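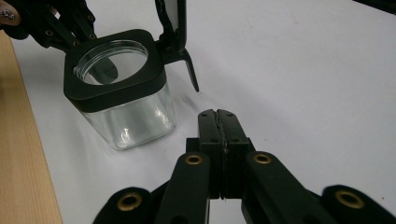

Two hand-held grippers at the jar station, with the hinged lid standing open.

The grippers used at Tidetti look simple next to the industrial arms most visitors expect. Each is a set of black linkage bars with a pair of finger pads at the end, and an operator works it by hand. Keeping them in matching condition is the responsibility of Maja Krawczyk, who maintains the manipulation equipment for the company's household objects program.

Ms. Krawczyk met with us in the workshop in May to discuss how the tools are checked and when they are taken out of service.

"The first thing I look at is the seam," she said. "You close the pads and look straight down between them. A small gap at one end can be acceptable. I write it down, and I compare it with the last entry. If it has grown, the pads come off."

The pads are held by small screws and are always replaced as a pair. According to Ms. Krawczyk, an earlier practice of changing only the worn side led to grippers that pulled objects slightly to the left or right when closing. The difference was hard to feel in the hand and easy to find later in the recordings.

The pivots take up most of her time. Brass eyelets line the joints of the linkage, and the plastic arms turn on them. Each gripper is opened and closed 60 times on the bench before it is released for use, and the eyelets are inspected again after every 900 cycles. At 4000 cycles the full linkage is taken apart and cleaned.

"Brass is forgiving," she said. "The arm around it is less so. When the hole in the plastic wears, the finger starts to move sideways, and no adjustment at the pads will correct that."

She does not oil the joints. An early set supplied through Plarkach was treated with a light lubricant, which moved down the arms and reached the pads within a few sessions. Glass objects then began to slip.

Glass remains the most demanding material on the schedule. The jar task calls for one gripper to steady the container at its collar while the second works nearby, and Ms. Krawczyk uses the same jar as an informal test after each repair. "A rim tells you a great deal," she said. "If the fingers sit evenly on it, the linkage is square. If one of them rides up, I take the tool back to the bench."

The inspection log was drawn up with Yatsenko, the firm that prints the replacement arms. It now holds 500 entries. Ms. Krawczyk would like the next revision to record left-hand and right-hand tools separately — at present they share one sheet, and she keeps her own notes in the margin.

A new pad material from Pramusau is due for bench testing next. She expects to begin with a single pair.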